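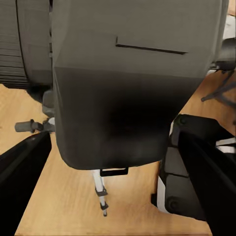

Mirela Araújo
Oh I would size up, no question! I bought the Potar sleepers for my second baby and by four months her toes were pushing at the ends (they are darling though, the little foxes get me every time). The Drirent ones run much roomier, and I've passed two of them on to my niece still looking nice.

threadsandcrumbs
Have to disagree a bit on Drirent, Mirela. Roomy, yes, but the neck on ours went wavy after a few washes and my son looked like he was wearing his grandpa's undershirt. I'd still take Potar and just buy the next size.

Tarcísio Sales
Thank you both, this is so helpful. I started the thread thinking I'd pick up one cute outfit for my sister's shower in March and now I have 87 things saved in my favorites, which my wife thinks is very funny. Does anybody know the Guimarães shop? They do the knit rompers with the wooden buttons and I keep going back to the mustard one.

pollyanne_k
I have that romper in green and I love it, but be warned, buttons all the way down the back! At 3 a.m. you will want snaps. Save it for pictures and visits to Grandma.

Mirela Araújo
See, I never minded buttons, mine slept like a rock in hers. But over $100 for a romper and hat set is too much for me, sweet as it is.

threadsandcrumbs
Same here. Vonthorpe has a plainer one with snaps, and they'll stitch a name on it if you message first.

Tarcísio Sales
No name picked yet, they keep changing their minds! I'll go look at Vonthorpe tonight and ask about mustard.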